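# Why Do Politicians Keep Saying Everything Is Getting Worse (or Better)?

Listen to a few speeches before an election and you'll notice something odd. One person says the country is falling apart. The next says the best days are just ahead. They live in the same country. They buy the same bread. So who is right?

Maybe neither. A speech is a kind of selling, and you should listen to it the way you listen to an ad for cereal.

## A story from Flevport

Let's make it small. Flevport is a town with a harbor, two schools and a mayor's job that comes up for a vote in September. Two people want it.

Velimir Živković says, "Our town is dying! Only I can save it." He points out that 17 shops have closed.

Kastriot Radulović says, "Our town has never been stronger! Let's keep going." He points out that 800 people have moved in.

Both numbers are true. You can look them up at the town hall. But did you spot what each man left out? Mr. Živković didn't say how many shops opened. Mr. Radulović didn't say how many people moved away. If 900 left, his 800 doesn't sound so cheerful.

## Words that do a lot of work

Some words make you feel something before you've had time to think. "Decline" is one. So is "renewal." Try asking what they mean. Decline of what? Since when? Grown-ups often forget to ask, and plenty of them vote anyway.

Watch out for "everybody knows," too. If everybody knew, there would be no need to say it.

And then there is "the good old days." People who talk about them rarely tell you which days they mean. In Flevport's good old days the harbor was busy, it's true. Children also left school at 12 to work there – a part that doesn't fit well on a poster.
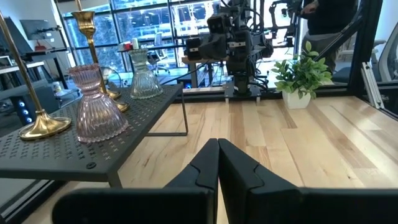
Promises need the same care. Mr. Radulović says he'll build 100 new homes. Fine. Where? Who pays? What happens if he builds six? A promise with no date and no price is closer to a wish.

Does this mean all politicians are liars? No, and be careful of anyone who tells you so, as that's a very easy thing to say too. Some work hard and try to be fair. The trouble is that a fair speech is often a bit dull, and it gets less clapping.

## Try it yourself

Find a short speech and read it with a pencil. Underline every fact you could check. Circle every word that is only a feeling. Then look at which marks you made more of.

Do it with the speaker you like best – that one is harder.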